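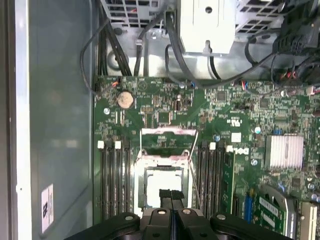 Motherboard mounted in a metal computer chassis.

How to Request Travel and Visitor Records from the Valtesow County Executive

By Svatopluk Kadlec

This guide covers written requests for travel records, visitor logs and meeting calendars held by the office of the Valtesow County executive. The same steps work for the county board, with a different mailing address. Requests to the city of Trundport go through the city clerk under separate rules and are not covered.

Before you start

You need a mailing address or an email address. You do not need to live in the county, and the form has no field for a reason. If a staff member asks why you want the records, you may decline to answer.

Have the following ready:

The name of the office that holds the records
The kind of record you want
A start date and an end date
The format you want (paper, PDF or spreadsheet)
The most you are willing to pay in copy fees

Step 1: Find out which office holds the record

The executive's office keeps its own calendar and the sign-in sheets for the executive suite. It does not keep the building visitor log. That belongs to facilities, and a request sent to the wrong office is forwarded only if the clerk notices the mistake.

Travel records are split in two. The trip authorization form, which states the purpose of the trip and who is going, stays with the executive's office. The expense report and receipts go to finance after the trip. If you want both, name both offices in the same letter and address it to the county records officer, currently Halldóra Vídalín.

Calendars exist in two versions as well. The public calendar is posted weekly and lists appearances. The working calendar lists internal meetings, phone calls and blocks of travel time. Write "working calendar" if that is the one you want. A request for "the calendar" has been answered with the public one more than once.

Step 2: Narrow the request

The county can reject a request that does not "reasonably describe" the records. In practice this means a kind of record, a person or office, and a period. A request that is too wide will usually be sent back with a form letter, and the response period starts over when you resubmit.

Too wide:
All records about the executive's trips to the state capital.

Acceptable:
Trip authorization forms and expense reports for travel by the county executive to the state capital, for trips beginning in September.

Avoid the word "any" at the start of a sentence. "Any records relating to" pulls in email, which goes to the legal department for review and holds up everything else in the same request. If you do want email, send a second request for it and give the search terms you want used. Names of senders, names of recipients and one or two plain words are enough.

Do not ask questions. The office must give you records that exist. It does not have to explain them, add them up or create a list. "How many times did the executive meet with the harbor board?" will be closed without a response. "Working calendar entries that mention the harbor board" will be searched.

Step 3: Write the letter

Keep the letter to one page. The following text may be copied and changed as needed.

To the County Records Officer:

Under section 86 of the Valtesow County records code, I request copies of the following records:

1. Trip authorization forms for travel by the county executive for trips beginning in [month and year].
2. Expense reports, with receipts, for the same trips.

Please send the records in electronic form if they exist in that form. If any part of a record is withheld, please send the rest and state which exemption applies to the part withheld.

Please contact me before doing any work for which I would be charged.

[Name]
[Address or email]

Cite the section number. Without it, the letter may be logged as general correspondence, and general correspondence has no deadline.

Step 4: Send it

There are three ways to file.

Online. The county uses a system called Lillo. Choose "Records" from the first menu and "Executive" from the second. Paste the letter into the box. Attachments are accepted, but the search staff see the text box first and sometimes only the text box. Lillo gives you a tracking number on the last screen. Save it before closing the page — the confirmation email does not repeat it.

By mail. Send the letter to the records officer at the county building in Trundport. The response period starts on the day the letter is stamped, which may be several days after delivery.

In person. Bring two copies to the counter and ask for both to be stamped. Keep one. The counter closes at 4:30 p.m.

Step 5: Count the days

The office has 20 business days to respond. The day of filing is not counted. County holidays are not counted either, and the county observes a few that the state does not, so check the holiday list posted by the clerk.

A response may be one of the following:

The records, complete
The records, with parts blacked out
A notice of extension
A denial
A statement that no such records exist

An extension must be in writing and must give a new date. The office may extend once. A second notice of extension can be appealed as if it were a denial.

If the period ends with no response, send a short message with the tracking number and the date of filing. Do not rewrite the request in this message. Changes to the wording can be treated as a new filing.

Step 6: Deal with fees

The first 100 pages are free in paper form. Electronic copies have no page charge. Staff time can be charged for either, but only for the search, and only after you have been given an estimate in writing. Review by the legal department is not chargeable.

If the estimate is high, ask for it to be broken down by item. One item usually accounts for most of the cost. You can drop that item and keep the rest without losing your place in the queue, provided you reply to the estimate and do not file again.

News outlets and nonprofit groups can ask for a waiver. Boonmee Jitpraphai, who filed several of the requests used in preparing this guide, received waivers as an individual by stating that the records would be posted for public use and giving the address of the website. The code does not promise this result.

Step 7: Read what you get

Check the records against your letter, item by item. Common gaps are:

Receipts missing from expense reports
Calendar pages for weeks at the edge of the period
Second pages of two-sided forms
Attachments named in a memo but not supplied

Report gaps within the same tracking number. The office treats this as a correction and generally answers faster than it would a new request.

Blacked-out text should carry a code in the margin. Home addresses, bank details and security arrangements are routinely removed. The names of county employees on a trip are not exempt. Neither are the names of outside guests at a scheduled meeting, although the office has at times removed them and restored them on appeal.

Step 8: Appeal

An appeal goes to the county records board. Include the original letter, the response and a statement of what you believe was wrongly withheld. One paragraph per item is enough. The board decides on paper and does not hold a hearing unless a member asks for one.

Point to the exemption the office cited and say why it does not fit. General statements about open government do not help. If no exemption was cited, say so and stop there. A missing citation is enough for the board to send the matter back.

Older records

Records from before 2000 are stored at the Briem annex and are not indexed in Lillo. The request is filed the same way, but add the words "stored records" to the first line. Boxes are brought to the county building on a fixed run, and the annex itself is closed to the public. Many travel files from this period were kept by trip number. If you know only the destination, ask first for the trip register for the year, then file for the trips you want.

Notes

Hrefna Hjaltested checked the steps for in-person filing. Bergþóra Hjaltested supplied the wording of the sample letter. This page describes county procedure and is not legal advice. Send corrections to the author with the tracking number of the request involved, if there is one.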